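We use cookies to remember your language and your region. Accept all | Settings

Triltness Home Care Guide
Section 4: Washing and drying down garments in the compact washer-dryer

Please read this section fully before you start the first down cycle. It is valid for jackets, vests and light sleeping bags with down filling. For wool and silk, see Section 5.

4.1 Before washing

1. Read the care label inside the garment. If the label forbids machine washing, stop here and ask a cleaning shop.
2. Empty all pockets. Close every zipper and every snap.
3. Look along the seams for small holes. Repair them with needle and thread before washing, or the down will go out into the filter.
4. Wash one garment at a time. The load on the display must not pass 2,000 grams.

Note: If the collar is greasy, put a little liquid soap on it with a soft brush and wait fifteen minutes.

4.2 Washing

1. Pull out the detergent drawer and pour 26 ml of liquid down detergent in the left chamber. Do not use powder – it stays between the feathers.
2. Leave the softener chamber empty.
3. Turn the dial to Delicate and choose 30 degrees.
4. Set the spin to low and press Start.
5. When the program ends, run Extra Rinse one time more. If you still see foam in the door glass, repeat it.

CAUTION: Never lift a wet down jacket by the sleeve or the hood. Wet filling is heavy and it can tear the inner walls. Carry it from under with both hands.

4.3 Drying

1. Clean the lint filter.
2. Put the garment back in the drum together with two clean tennis balls.
3. Choose Low Heat. High heat can damage the shell.
4. Every thirty minutes, take out the garment, shake it and break the lumps softly with your fingers.
5. Continue until you feel no lumps at all. For a thick jacket this can need three hours or more.
6. Spread the garment flat on a bed or a large table and leave it open to the air overnight before you put it away.

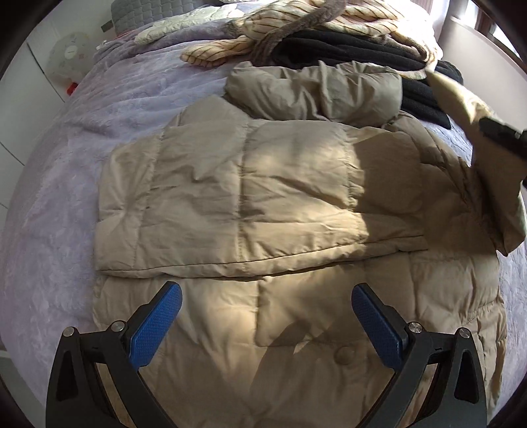

4.4 Storing

Keep the garment on a wide hanger or folded with a light hand on a shelf. Do not use vacuum bags for a whole season – the down loses its volume and comes back slowly.

4.5 If something is wrong

Error E4 on the display: the load is out of balance. Open the door, turn the garment over and start again.

The garment smells after drying: the inside is still damp. Repeat 4.3 from step 3.

Feathers in the filter: a few are normal. If there are many, look again at the seams.

Text of this section: Blažena Ondrejka. Checked by Necati Başaran.

Related sections
Cleaning the lint filter
Wool and silk programs
Leveling the machine on an uneven floor
All error codes

© Triltness Home Care | Contact | Terms of use | Back to top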